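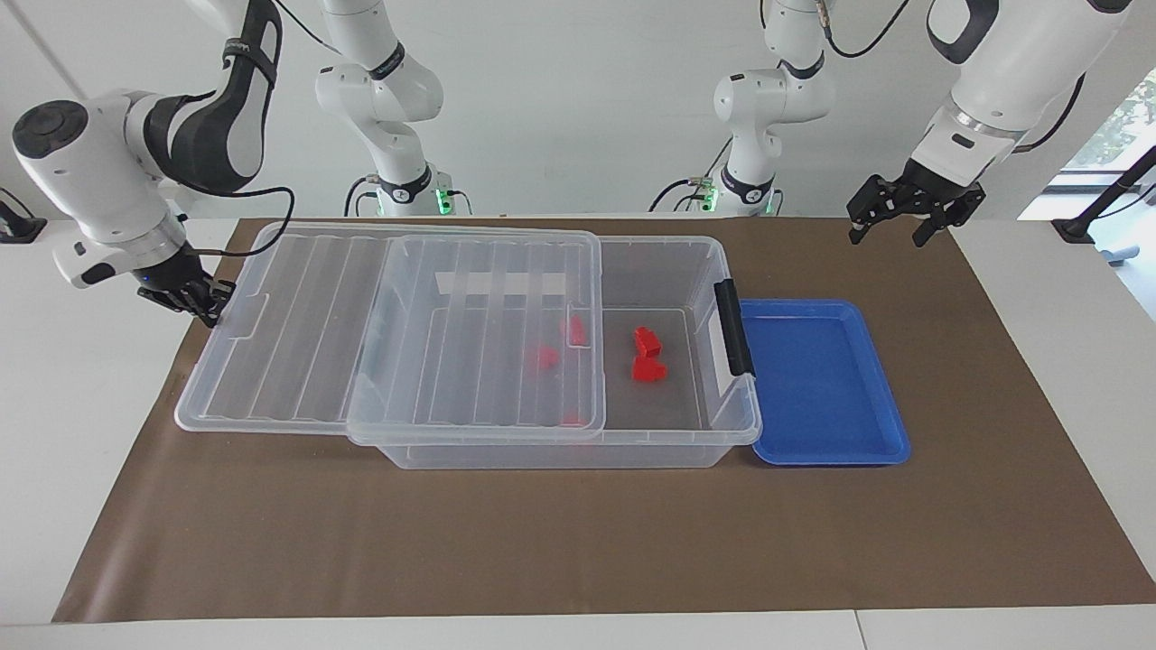
Frequently Asked Questions

I get a lot of the same emails, so I finally put the answers on one page. If yours isn't covered, write to me anyway. I answer everything, but in March and over the holidays it can take me a couple of weeks.

How big is your apartment, really?

It's 381 square feet, including the bathroom and the closet with the water heater in it. The listing said 400, and I believed it until I got down on the floor with a tape measure. It's one main room with a kitchen along the back wall, a bathroom, and an entryway just wide enough to take your boots off in. Second floor, two windows facing the street, no balcony. I'm in the old part of Kiltatholm, up the hill from the ferry parking lot, in case you know the town and are trying to picture it.

Do you live there alone?

With a cat. She takes up more room than you'd think!

Did you choose to live this small?

Sort of. The rent was the first reason and the short walk to work was the second. I meant to stay one winter. Then I got used to cleaning the whole place before lunch and having money left at the end of the month, and I signed again, and then again. I'm not going to tell you everyone should do it. I have days when I'd trade the cat for a second room (I wouldn't, but I think about it).

What is Sturkar?

Sturkar is the name of this site and my newsletter. It comes from a word my grandmother used for a cupboard that was too full to close. I've never found it in a dictionary, so it may just be a family word. If you grew up saying it too, please email me, I'd love to know.

How did you get rid of so much stuff?

Slowly and with a lot of complaining. I came from a two-bedroom house, and I moved in here with the boxes stacked up to the window sills. For the first month I only unpacked what I needed that day. When I needed the colander, I went and dug out the colander. Whatever was still taped up at the end of the month got opened on the floor one evening at a time, and most of that went out the door.

The part I'd do differently is books. I gave away too many in one go because I was in the mood for it, and I've bought at least four of them back since. If you're in the mood to throw everything out, do clothes that day and leave the books alone.

I can't decide what to keep. Do you have a rule?

Not a great one! I've tried the ones where you hold things up and ask how you feel, and I mostly felt hungry. What works for me is asking where it would live. If I can say "second drawer, left side," it stays. If I start saying things like "well, I could get a shelf for it," it goes. I give myself three or four exceptions, and one of them is a very ugly lamp.

What storage boxes should I buy?

Please don't buy any yet. I mean it, this is the mistake I see in nearly every email. Sort first, live with the piles for a few days, then measure the spot where the box is going to sit, and only then go to the store. I did it backwards and ended up with a stack of lovely boxes a half inch too tall for the bed frame.

When you do buy, my preferences are:

See-through sides. I will not read a label, and I know this about myself.
Straight walls, so you don't lose the corners.
A lid that latches or slides and doesn't need both knees to close.
The same size all the way through. Mixed sizes look fine in the store and terrible under a bed.

Whatever you pick, leave some air in it. A box packed right to the lid is a box you'll dread opening.

What's under your bed?

Winter bedding, wrapping paper, two suitcases (one inside the other), the cat's travel bag, and the board games. The bed is on risers, which I bought secondhand. Get wide ones. The narrow ones wobble, and you'll lie there at night thinking about it.

How do you store tiny things like game pieces, screws and beads?

Small boxes inside bigger boxes. I keep each game's loose bits in its own zip bag, and then all the bags go in one long shallow bin. Same with the tool stuff. I used to have a cabinet with a hundred little drawers, and it was very satisfying to look at, but I spent so long putting things back in the right drawer that I stopped putting them back at all. Now I have one bin for "goes in a wall" and one for "goes on the bike." It's a much lazier system and it has held up for years.

Shallow is the word to remember with small stuff. Anything deeper than your hand and the little things sink.

How much did you spend setting the place up?

I kept every receipt the first year, and it came to $2,143. That's everything: the bed frame, the fold-down table, two chairs, the shelf over the door, curtains, paint, and a truck for one afternoon. The mattress is in there too and was the single biggest chunk. You could do it for less if you already own a decent bed or you're more patient than I am about secondhand stuff.

The best money I spent was $60 on the fold-down table. It came from Burar, the salvage place behind the bus garage, and it had been part of a school library. One leg was loose and the top had gum stuck under it. I eat on it, work on it, fold laundry on it, and when it's down against the wall there's room to roll out a yoga mat. Almost.

Is Burar open to the public?

Yes, mornings only, and they don't do holds over the phone. Bring cash and your own rope. I don't get anything for sending people there, I just like the place.

What do you do about clothes?

One rail, 60 inches long, and four drawers. Off-season things go in the suitcases. I use the thin velvet hangers for shirts and one big wooden one for my coat. I do laundry every week now, and I used to let it go for three, so that was a bigger change than the closet was.

Shoes live by the door in a rack I made from leftover shelf boards. It's crooked. I've stopped seeing it.

Can you have people over?

I can have three people over comfortably and five if they like each other. We sit on the bed, on the floor, on the step by the kitchen. I make soup, because soup needs one pot and you can eat it anywhere. Bigger dinners I do at somebody else's place and bring dessert.

Overnight guests get a folding foam mattress, and I warn them about the cat.

How do you cook in a kitchen that small?

I've got two burners, a toaster oven, and a counter the size of a baking sheet. I put a cutting board over the sink when I need more room. My rule is to wash things as I go, and I break it about half the time. I own one good knife, one big pot, one small pot, one skillet, and a kettle. I did own a blender. We parted ways.

If you bake a lot, I'd think hard before moving somewhere without a proper oven. I get by with the toaster oven, but a layer cake is a whole evening.

Doesn't it get damp?

It can! Small rooms steam up fast, especially when you cook and shower in the same hour. I open both windows for ten minutes morning and night, even when it's freezing, and I keep the furniture a couple of inches off the outside wall. I also check behind the bed every few weeks. If you find black spots, tell your landlord in writing and keep a copy.

What is the Shi shelf you keep mentioning in the newsletter?

Shi is just what I named the long shelf over the door. It was a joke that stuck, and now readers send me pictures of their own Shi shelves, so here we are. It's for things I need twice a year: the fan, the tent, the cake carrier, the paint. You want strong brackets screwed into studs for this. Plaster anchors alone won't do it, and it's over the spot where you walk in.

If you rent, ask before you drill. My landlord said yes on the condition that I fill the holes when I leave.

Will you come and organize my place?

I don't do that, sorry. I have a regular job, and I'm bossy enough with my own things. I do answer photos by email if you send no more than three and tell me the measurements of the room. Please include the ceiling height, people always forget the ceiling.

Can I use your floor plan or reprint a post?

The floor plan is free to use for anything you like. For posts, a paragraph or two with a link back is fine without asking. If you want a whole one, email me first and tell me where it's going.

How do I get off the newsletter?

There's a link at the bottom of every issue. If the link does nothing, and it has happened, reply with the word "off" and I'll take you out by hand the next time I sit down with my coffee.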